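About Us

Cotavari runs the laundry and linen service in Cairns, under the direction of Meifang Xie. The household laundry room is open from 7 each morning.

12 shares · 3 comments
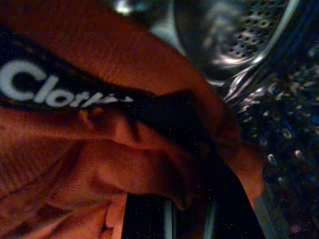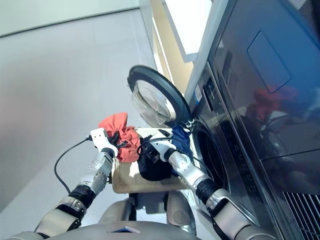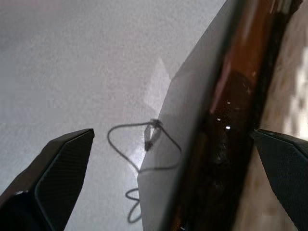
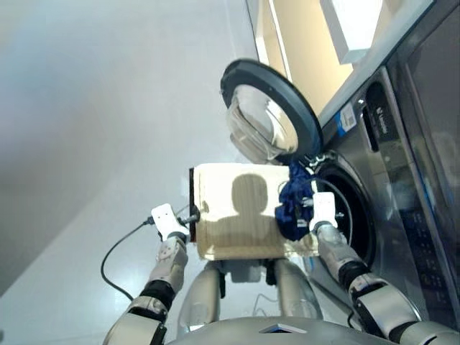 CAIRNS, November

Clothing is washed in front-loading machines and every order is kept separate. The service employs 71 staff and handles around 2,000 items a week. Enquiries should be addressed to Widad Darwish at the front office.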